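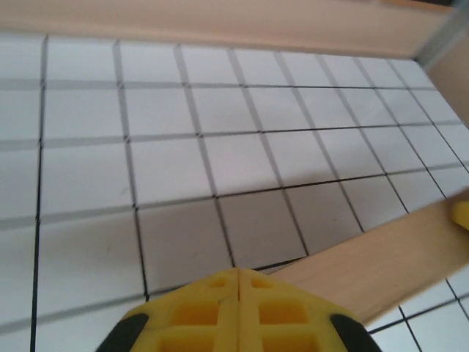 One reader wrote in after our spring piece on home bakeries to ask how anybody makes a living from bread when a supermarket loaf costs less than a cup of tea, and whether the people doing it ever get a lie-in. I took both questions with me to Comero, the little bakery on the harbour road in Skikby, and put them to the owner over a very generous slice of rye.

"No lie-ins," she said, laughing, "but I do have a lovely nap after lunch, and I'd fight anyone who tried to take it off me."

She starts at 5 in the morning, which she says is late by bakers' standards, and gets away with it by shaping most of the dough the evening before and leaving it in the cold room overnight. It was her aunt's way of doing things, and she has never seen a reason to change it (apart from one summer when the cold room packed up and everything had to be baked at midnight!).

As for the money, she was very frank. The shop sells 600 loaves in a good week, and in August rather more, when the campsite fills up. "Bread pays the rent and buns pay me," is how she put it. "If I only sold white tins I'd have shut years ago."

The buns are cardamom, and they come out at 11, by which time there is usually a queue past the bicycle rack. She makes them in trays of 24 and keeps one tray back for the school run, having once been told off by a very small customer who arrived to find none left.

I asked what she would say to somebody thinking of opening a place of their own. She cut me another slice while she thought it over. "Work in someone else's first, and do a winter. Anyone can love it in June."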